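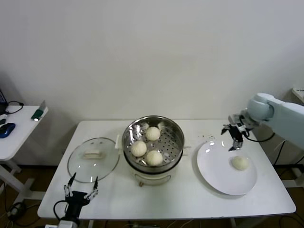 蒸し器のかごに入った白い蒸しパン3つと、左に置かれたガラスのふた

Plutano(プルターノ)

6月 文・Gilang Sutanto

印刷する | メールで送る

Plutano(プルターノ)は、小さな屋台街を切り盛りするPC向けの経営シミュレーションゲームです。開発はTolleo、音楽はSenan Mulliganさん。私はこの事典で料理ゲームの項目をいくつも書いてきたんですが、プレイ時間がいちばん長いのは間違いなくこれです(200時間を超えたあたりで数えるのをやめました)。なので、ちょっとひいき目が混じっていたらごめんなさい!

概要

プレイヤーは港町Tarigan(タリガン)の空き地を借りて、屋台を一軒ずつ増やしていきます。最初に持てるのは蒸し物の屋台だけ。粉と水と炭を仕入れて、朝の市が開く前に仕込みを済ませて、お客さんの列をさばく。やることはこれだけなのに、二軒目の麺屋台が建ったとたんに水の取り合いが始まって、急に忙しくなるんですよね。

ゲーム内の一年は四つの季節に分かれていて、雨季になると炭が湿って火力が落ちます。初回プレイの私はこれを知らずに炭を野ざらしにしていて、店を三軒まとめて閉めるはめになりました。屋根つきの倉庫は早めに建てておきましょう。

システム

屋台は最大16軒まで置けます。料理の種類は全部で20あり、蒸す、焼く、揚げる、煮るの四系統です。系統ごとに燃料の減り方が違っていて、揚げ物はもうけが大きいかわりに油の値段に振り回されます。私は蒸し物ばかり伸ばす派です。地味だけど赤字になりにくいし、湯気のアニメーションがとにかくいい。

店員には体力と機嫌の値があります。機嫌が下がると釣り銭を間違えるようになり、もっと下がると昼休みから帰ってきません。休憩用の長いすを置くと回復が早まるんですが、長いすはお客さんも座るので、置き場所には気をつかいます。裏通り側に置くのが定番です。

それから「うわさ」の仕組み。どこかの屋台で品切れが続くと、町の人どうしの会話でその話が広がって、翌日の客足に響きます。逆においしかったという話も広がるので、開店直後は品数を絞って確実に出すのがおすすめ。会話はちゃんと吹き出しで読めて、たまに私の店の悪口を言っている人を見つけると、つい追いかけてしまいます(追いかけても何も起きません)。

開発

企画を立てたのはディレクターのZulkifli Lumentaさんです。もともとは列車の時刻表を組むゲームとして作り始めていて、駅のホームにおまけで置いた売店が社内でやけに受けたため、そちらを本体にしたのだとか。画面の端をときどき貨物列車が通り過ぎるのは、そのころの名残です。線路はいまもデータの中に残っていて、あとで書く改造版ではそれを使って食材を運べます。

プログラムの中心はSlamet Lubisさん。初期版では、お客さんが最短距離の屋台にしか並ばない不具合がなかなか直らず、結局、客の行動を決める部分をまるごと書き直しています。いまの、列の長さを見てちょっと迷ってから隣に移る動きはこの書き直しの成果で、見ているだけで楽しいです。

動作環境

かなり軽いゲームで、古いノートパソコンでも普通に遊べます。うちの内蔵グラフィックスの機種だと、屋台が12軒を超えたところで雨の表示が少しカクつきました。設定で「雨粒」を「少なめ」にすれば落ち着きます。影の品質は見た目がほとんど変わらないので、最初から下げてしまっていいと思います。セーブデータは自動保存と手動保存で別のフォルダに入るため、パソコンを買い替えるときは両方コピーしてください。私は自動のほうを忘れました。

追加コンテンツと改造版

公式の追加コンテンツは「Zurska」(ズルスカ)ひとつだけです。雪の積もる山の町が舞台で、水がすぐ凍る代わりに食材が傷みません。本編と勘どころがかなり違い、氷室をどこに掘るかでほぼ勝負が決まります。難易度は高め。本編で雨季をひとつ無事に越えてから買うのがちょうどいいでしょう。

改造版ではYusri Saragihさんの「夜市」が有名です。営業時間が夜まで延びて、ちょうちんの明かりの届く範囲だけにお客さんが集まるようになります。前に触れた線路の輸送が使えるのもこれ。本編の更新のたびに対応版が出るまで少し待つことになるので、入れている人は自動更新を切っておくと安心です。

評価

プレイヤーの感想でよく見るのは、序盤の説明が少なすぎるという不満です。これは私も同感で、仕入れ画面の「まとめ買い」ボタンが右クリックで出ることに、かなり後まで気づきませんでした。一方で音楽の人気は高く、朝の市の曲は季節で楽器が入れ替わります。雨季の版は木琴が主役で、私はこれを聴くためだけに雨季の手前のセーブを残しています。

終盤にやることが減るという声もあります。屋台を全部建てきると、あとは看板の色を変えるくらいしか残らないんです。そこから先は、蒸し物だけ、揚げ物だけ、といった縛りを自分で決めて遊ぶ人が多く、私もいまは長いす禁止の町を育てています。店員がすぐ帰ってしまって、まあ大変です。

当サイトではCookieを使用しています。閲覧を続けると、Cookieの使用に同意したものとみなされます。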